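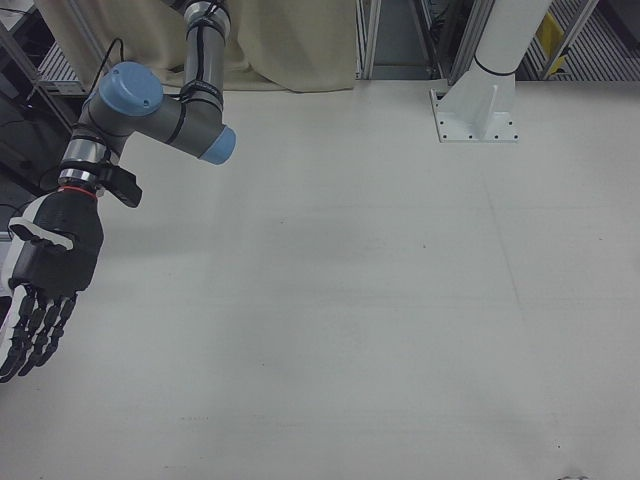 *Arm and hand over the cleared table. The external cable runs along the upper link.*

**Safe standoff and speed for a cobot arm with a multi-finger hand fitted?**

posted by nullel_bench, November

We have a collaborative arm on a shared bench with a black anthropomorphic hand on the flange, coupled through an adapter ring and an offset bracket. Power and force limiting is set in the arm controller. The site risk assessment was written when the arm carried a two-jaw gripper and has not been touched in the meantime.

Three things I need to settle before the review on Wednesday:

- Does swapping the end effector invalidate the existing assessment, or can it be amended with a page covering the hand?
- The internal limit is 250 mm/s with the cell open. We would like to go higher when the table is clear.
- The cable is strapped to the outside of the links and loops behind the wrist. Our auditor marked this as an observation, without saying which clause it comes under.

Payload including adapter and bracket is within the rating. The tool center point has been re-entered. The end effector was supplied by Surutix and the paperwork is a declaration of incorporation only.

---

**aravena_cells**

Take the paperwork first. A declaration of incorporation covers partly completed machinery. Whoever puts the arm, hand, bracket and table together is the integrator and owns the assessment for the complete application. If that is your group, a "page covering the hand" is acceptable only if you rework every hazard the hand changes. In practice that is most of the document:

1. Contact geometry. Fingertips and knuckles have a much smaller contact area than a flat gripper body. Pressure goes up for the same force, so a force limit that passed before may fail now. Measure it. A calculated value is a starting point.
2. Pinch points. Each finger joint is one, and so is the gap between thumb and palm. The hand has its own drive, so the arm's protective stop may not stop the fingers. Check whether the hand is wired into the stop circuit or only receives a software command.
3. Mounting offset. A bracket that juts out sideways moves the mass off the flange axis. Re-entering the TCP does not update center of gravity on most controllers. Those are separate fields. If the payload model is wrong, the collision detection threshold is wrong with it.
4. Clamping against the table. Fingers pointing down at a hard surface is the worst case for quasi-static contact. Test it at the lowest point of the program.
5. Fixed structures. You have a column bolted to the same table. Include arm-to-column trapping at full reach, and set a safety plane in front of it if the task never goes there.

On speed: a clear table tells you nothing about where people are. To go above the open-cell limit you need speed and separation monitoring with a rated scanner, or a guard with an interlock. The separation distance has to include the stopping distance at the new speed and payload. We measured ours at 32 positions and the worst was nowhere near the one in the manual.

---

**rig_and_rail**

Just leave it at 250. We run 10 cells that way and have never been asked about it.

---

**romilance_tech**

250 mm/s is the figure for manual reduced speed. It is not a contact limit and does not make an open cell acceptable by itself. Agree with the first reply on the rest.

For the cable, treat it as two items in the assessment: snagging (a person or a fixture caught in the loop) and loss of signal from fatigue. Ours went intermittent after some 2000 hours, at the wrist. What cleared our audit:

- Fasten at both ends of each link, with slack only across the joints.
- Run joints 4 to 6 through full travel at low speed and record the tightest and loosest positions.
- Restrict joint range in the safety configuration so the loop cannot wrap.
- Add the cable to the monthly inspection sheet, with a sign-off.
- Confirm that unplugging the hand mid-move gives a protective stop.

Record the safety configuration checksum on the front page of the assessment. If it does not match the controller on the day, the review stops there.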